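Frequently Asked Questions: Removal Orders, Detention and Return Requests

These answers are provided by the Georgiou Legal Support Office for people from Gadolen who are living in Cusurberg and have received a notice concerning their stay, and for their relatives. They are general information and do not replace advice on an individual case.

Who can use the services of the office?

Any person from Gadolen who is present in Cusurberg may contact the office, whatever their immigration status. Relatives, employers and landlords may also ask general questions. The office can discuss the details of a case only with the person concerned or with someone who holds that person's written permission.

What is the difference between deportation and extradition?

Deportation is an immigration measure. It is ordered when the authorities find that a person has no right to remain. Extradition is a court process that begins when another state asks for the surrender of a person accused or convicted of a crime. The two follow different rules and have different time limits. A person facing extradition has the right to a hearing before a judge. A person facing deportation must usually ask for a review in writing.

Can a person be deported at the request of the government in Gadolen?

A request from another government is not in itself a ground for deportation. The authorities must rely on a ground set out in Cusurberg immigration law. Where the file shows that a request was made, the office advises that this be raised at once with a lawyer, as it may support a claim for protection.

How long is there to respond to a removal notice?

A written objection must be lodged within 9 days of the date on which the notice was handed over. The date printed on the notice is not the date that counts. Recipients should write the day and time of delivery on the envelope and keep it.

I took part in opposition activity before leaving. Should I mention this?

Yes. Political activity, membership in a party, and statements made online should all be disclosed to your lawyer in full. Information held back at the first interview is often treated with suspicion when it is offered later. The interview record is confidential and may not be shared with the embassy.

What happens when someone is detained?

A detained person must be told the reason for detention in a language he or she understands and must be allowed to make a telephone call. The detention must be brought before a magistrate within 24 hours. If no hearing has taken place by then, relatives should call the office's duty line, which is open at night.

My relative has been detained and I do not know where. What can I do?

Submit Form 2 at the front desk or by mail. The form asks for the full name, date of birth and last known address of the missing person. A duty officer will contact the detention centers and the border police. The authorities are required to confirm whether they are holding a person but do not always name the location on first request. Our head of casework, Senad Vukčević, reviews all requests that remain unanswered.
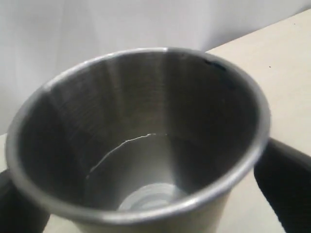

May relatives bring items to a person in detention?

Each center keeps its own list of permitted items, and the list posted at the entrance prevails over any other. Clothing without cords, prescription medicine in its original packaging, and printed court papers are accepted at every center. Glass is refused throughout, and so are sharp objects. A metal cup with a rounded, rolled rim, like the one shown, is allowed at the Inarano center but must be handed to staff for inspection before it is passed on. Food cooked at home is not accepted. Receipts should be requested for everything left at the desk.

Does the office charge a fee?

No. Advice, form filling and referral to a lawyer are free of charge. Court fees and certified translations are paid by the applicant, although a fee waiver may be requested. The office handled 3,356 inquiries in its last reporting year and did not charge for any of them. Anyone asked for money by a person claiming to act for the office should report this.

Can a person return to Cusurberg after being deported?

A removal order normally carries a re-entry ban, and its length is stated on the last page of the order. An application to lift the ban may be made from abroad. It should include a copy of the order and evidence of any change in circumstances.

How can a complaint be made about the office?

Complaints should be addressed in writing to the director, Hrvoje Nikolaidis, and may be submitted in any language. A complaint does not affect the handling of an open case. Written replies are sent to the address given on the complaint.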